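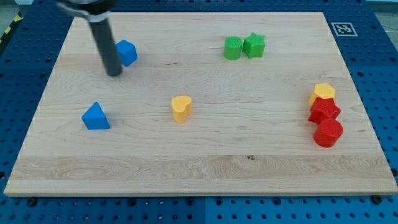 *Shape blocks on the maple board, perforated table beneath.*

## Boards and blocks: stock notes, 09/09/2023

The maple boards for the sorting tables are now on the supply list as item 1478. Each is supplied flat and unpainted, and sits directly on the blue perforated top. Grain varies from piece to piece. The wavy figure and small knots are normal in this grade and are not grounds for return, provided a knot is level with the surface and does not catch a fingernail.

Blocks come from Jutent in blue, green, yellow and red. Cubes and triangular prisms can be ordered separately from the mixed bag. Sites that still hold the older Skusine blocks should keep them in their own bin - the two makes differ slightly in edge length and do not stack true.

Care of the boards:

- Wipe with a damp cloth along the grain, then dry at once.
- Sand light scratches with 240 grit. Do not use the coarse pads from the Eltum kit.
- Oil once a year, in February, and leave the board flat for 10 hours before putting blocks back on it.
- Store flat. Boards left leaning against a wall at the Rácz site took on a visible bow and had to be planed.

Blocks are washed in lukewarm water with plain dish soap. Replace any block with a torn corner, as it will no longer stand upright reliably.

Orders are limited to six boards per site until the next delivery. The block stock stands at 2000 pieces, all colors combined, and is not limited. Quote the item number on the order form.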